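18 September 2026 – Treltama bench, kitchen layout

Heather Crichton's claim from the last group meeting: the Murano policy has "learned the scene", so both arms should stay useful when the props get swapped around. I'm not convinced. Started going through the stills next to the logs, before anyone puts the success rate on a slide.

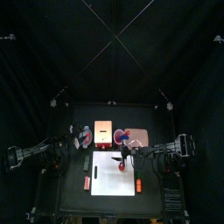
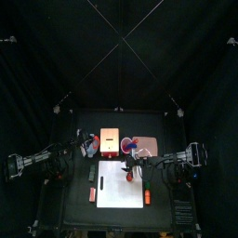
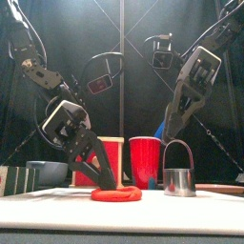
*Bimanual bench. First two: right gripper over the white cutting board. Last: left gripper on the red cloth.*

Things that bother me:

- We score a trial as a success if the target moves and ends up in its zone. A nudge passes. A drag passes. I want a separate column for grasp held, filled in by a person who didn't train the thing.
- A single still of the red item under the right gripper tells me nothing about contact. Could be going down, could be coming up. Stop using stills as evidence, use gripper current.
- Cloth. The Skunddale baseline never had cloth in it, so comparing totals is meaningless. Split rigid and soft or drop the comparison.
- 30 trials over 3 layouts is thin. With 2 arms and one shared score, I can't tell which arm is earning the number.

Heather says the left arm's numbers will hold up on their own – maybe. She ran them with the same starting pose every time, and I'd like to see that jittered first.

To do: rerun scoring blind. Ask Urquhart for the raw current logs, the exported ones are smoothed. Swap board and bowl positions. No claims about generalization in the November draft until the per-arm table exists.

Still don't know why the timestamps drift between the two loggers. Check clock sync.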